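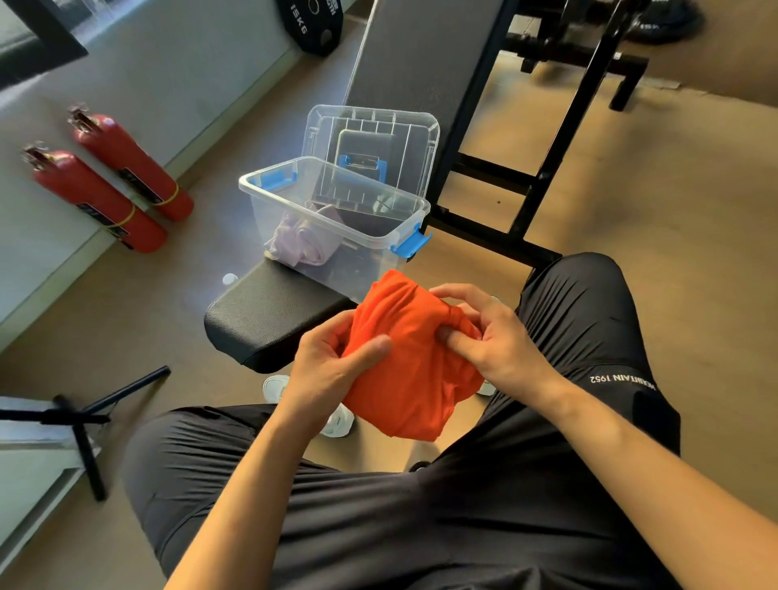
Ticket: Shirt folding labels drop out half way through the fold
Project: Nesadholm (learning to fold from head-camera footage)
Opened by: Tudor Iordache
Assigned to: Sivaprasad Shenoy
Status: Closed, with one thing left over

Report (Tudor)
The segmenter is meant to split each clip into pick up, fold, tuck and put away. On T-shirts it gets as far as fold and then decides the person has gone idle. Orange T-shirt, two hands on it, thumb shoved into a crease, and the label says "resting". I have rested less strenuously.

Of the 2,322 clips in the August set, about 200 show the fault. All are lap folds. Table folds are fine.

09:40, Sivaprasad
Reproduced on Chettiar. Same clips, same wrong label, so at least it's consistent. Ruled out the frame rate and the hand tracker. Both hands are found, and the fingers are where fingers ought to be.

11:15, Sivaprasad
Tried the obvious fix and raised the motion threshold. Made it worse. Put it back and we need not speak of it.

13:30, Sivaprasad
Found it, I think. The idle test compares hand movement with the surface underneath, which it assumes is a table. In a lap fold the surface is somebody's trousers. When the knees shift, hands and "table" move together and the difference comes out near zero. By that reasoning a person folding laundry on a bus is asleep.

14:05, Tudor
Could we just ask people to keep their legs still?

14:10, Sivaprasad
We could. The method section says "natural household motion", and you wrote it.

16:20, Sivaprasad
Changed the reference from the nearest surface to fixed background points. Gyms are good for this – benches and racks don't fidget. Re-ran the faulty clips on Zudel. All but 5 now get fold and tuck in the right order. Table folds unchanged.

16:45, Tudor
And the 5?

16:50, Sivaprasad
In 3 of them the shirt fills most of the view and there's hardly any background to hold on to. The other two I'd have labelled wrongly myself. Moved all of them to the Jonach list for labelling by hand.

Left over
The results table still uses the old labels. Tudor to re-run it and change the caption, which currently describes the segmenter as "robust".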